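Faults and Near Misses, February

Regular readers will know that this column exists because our two-armed tidying rig keeps giving us things to put in it. The rig's job is to take soft toys off a table and place them in a basket. Toddlers manage it, when they can be bothered.

This month's entry is the phantom grip. On the Grallness software, each gripper closes, checks how far its fingers have travelled, and decides whether it is holding something. If the fingers stop early, there must be a toy between them. If they shut completely, there isn't, and the arm should go back and try again. After the last update the right arm stopped caring about the difference. It would close on thin air, carry the thin air over to the basket with great care, let go, and log a success.

We found out because the log was too good. A run of 288 attempts came back with a score of 100 per cent, from a rig that had never before got through a morning without dropping something. We went through the recordings and found 29 deliveries of nothing at all. The Manon display, which is meant to flag anything odd, had shown a green tick for every one of them.

The cause was dull. A finger had been swapped for a slightly thicker one, and the 'fully closed' figure in the settings was never changed to match. The new finger stopped 2 mm short of the old mark, so the software took the finger itself for a toy. Nyberg, who supply the spares, do put a note about this in the box - on the inside of the lid.

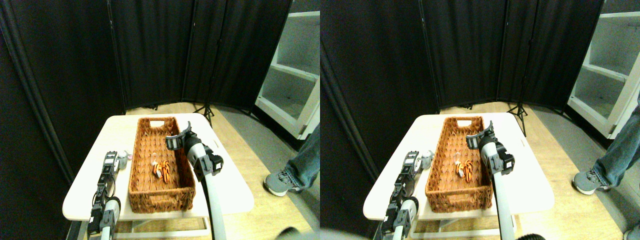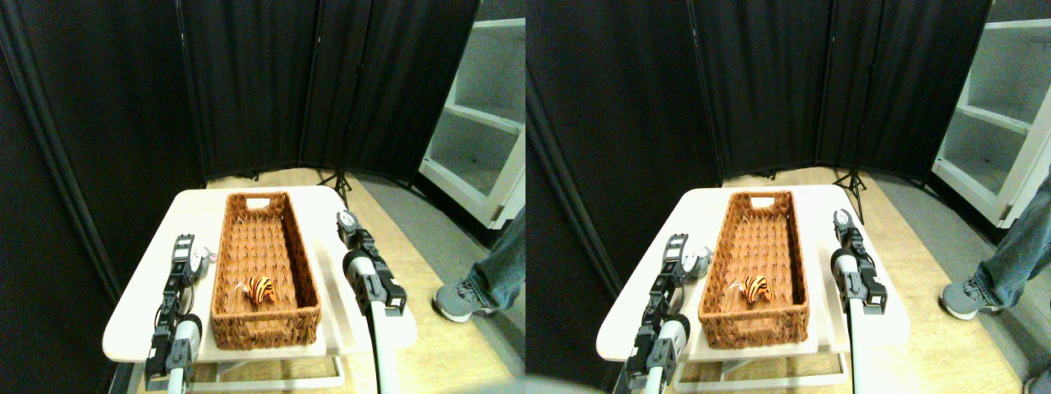
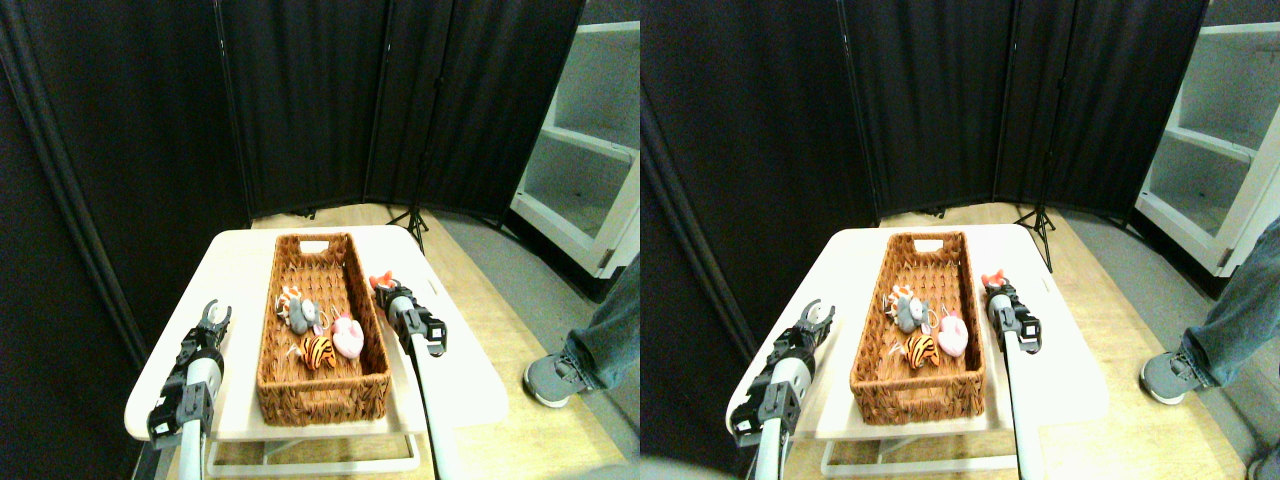 The safety side of it bothers us more than the score. An arm that believes it is holding something moves slowly, and an arm that has just let go moves off at full speed, so an arm that is wrong about which it is doing will be quick when you expect it to be slow. It is easy to lean in over a wicker basket with a tiger in it and forget that there is a gripper on either side. From now on the arms are paused at the switch before anyone reaches across, including to rescue a toy, and including when it will only take a second.

Two smaller changes. Whoever swaps a finger now runs the empty-close test five times and writes the result on the sheet by the door. And a perfect score now stops the run and asks for a person to come and look, a rule we borrowed from the Wemow mower trial after it reported a beautifully cut lawn from inside the shed.

The thicker fingers are staying, as they do grip better. Old ones are in the drawer marked 'cables'.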